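Has anyone bought the Belix tabletop arm for sorting small parts? Worth it or wait?
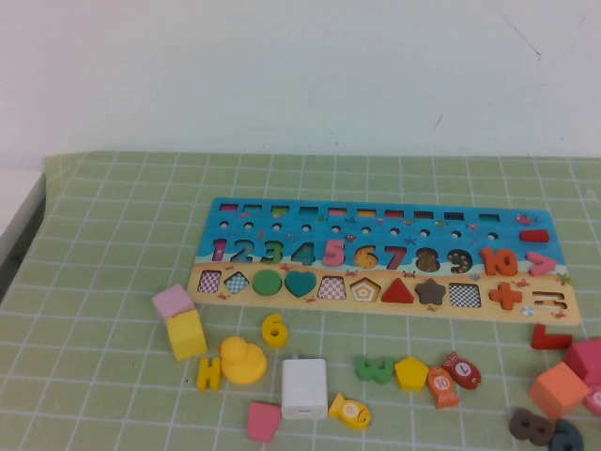 Posted by Clarkstead_Mum, April 2026

I'm this close to ordering the Belix kit and would love to hear from people who've lived with one. I help run a toy library and we get wooden puzzle sets back in a right muddle, numbers in with letters, fish from the fishing game in with the shape blocks, and the odd rubber duck for good measure. I want something that picks the bits off a mat and pops them back in their slots while I get on with the labels.

The starter kit is £1547 and the one with the better gripper is £1781, so it's not pocket money. The sales page says it handles "mixed household objects" but all their clips show the same plain cubes, which makes me a bit suspicious! My questions are really: can it cope with thin flat pieces like a heart or a plus sign, does it get them the right way round in the slot, and how much fiddling is there before it does anything useful? I can follow instructions but I don't write code.

Posted by Kausar Kiani

We've had the Belix since February at our after-school club in Ivness, so I can tell you how it's gone for us. Cubes it loves. It'll pick cubes all day long, even if they've landed at a funny angle, and it's decent with chunky stand-up things too. Flat pieces are another story. With the standard gripper it pinches at a number lying on its back and half the time just shoves it along the mat, so if your sets are mostly that sort of thing please don't bother with the cheaper kit, you'll only end up buying the gripper on its own later (we did, grr).

Getting pieces into the slots is the hard bit. A circle goes in nicely. A star or a pentagon needs turning to match, and ours will get it nearly there and then sit it on top of the hole looking pleased with itself. I give it a poke with my finger and carry on. Out of a box of 54 pieces I'd still expect to do a fair few by hand.

Setting up took me an evening. No coding, you move the arm about by hand and it copies you, but you do have to show it each sort of piece several times over. Do it on a plain mat in steady light. Ours has a grid printed on it and that was fine, but a shiny tablecloth drove it potty. And keep blocks from being stacked on each other to start with, it tends to go for the bottom one and down comes the lot.

Would I buy it again? For the children watching it, yes, they're glued. For saving time, not yet.

Posted by tembafan

get the Temba instead, suction cup, picks up flat stuff no bother. rubbish on anything round or knobbly though so your duck is staying where it is. 4 month wait for delivery when I ordered mine

Posted by Clarkstead_Mum

Thank you both, really helpful. Kausar, did you have to re-teach it when you moved it to another table? Ours would have to be packed away every night.

Posted by Kausar Kiani

Not the pieces, it remembers those. You do have to redo the corners of the mat, which takes me as long as the kettle. I stuck bits of tape on the table so the base goes back in the same spot and that's helped a lot.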